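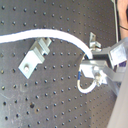 Sesiris is a bench kit for shops and labs that want to find out which of their small chores a robot arm can take over today. It comes as a drilled base plate, a two-finger gripper with its cable, a set of clamp brackets and the Tiser control box. The arm is sold separately. Brackets bolt straight into the threaded holes of the plate, like the light-colored aluminum one under the white cable, so a fixture can be moved a few rows over and fastened down again with one hex key. Leave some slack in the gripper cable when you route it over the plate.

What it can do now

Picking up rigid parts from a fixed spot and setting them in another fixed spot works well. So does loading a jig, pressing a button on a tester, and sorting parts that differ clearly in size. In our own shop at Rowbotham the kit ran a bracket-loading job for 900 cycles with 15 stops, most of them caused by parts that arrived upside down.

What it can't do yet

Cloth, bags and loose wire are still a problem. We get asked about folding towels and emptying dishwashers. The gripper will hold a plate or a mug if you put it in the right place, but a full rack with mixed dishes is beyond it - and beyond anything else we have tried at this price. If your job needs a person to look, think and adjust every time, keep the person on it.

Setup

Allow one working day. Athina Raptis, who handles support, can go through your job by phone before you order and will tell you if it isn't a fit. Send her a short video of someone doing the work by hand.

Specifications

Gripper opening: 102 mm
Fasteners supplied: 20
Control box: Tiser, wall or bench mount
Finger pads: flat, replaceable
Software: Senton, one license included

Availability

In stock. The wide finger set is on back order until January. Existing Senton users can keep their saved programs, but positions have to be taught again after the plate is changed.

Page updated 22 November 2019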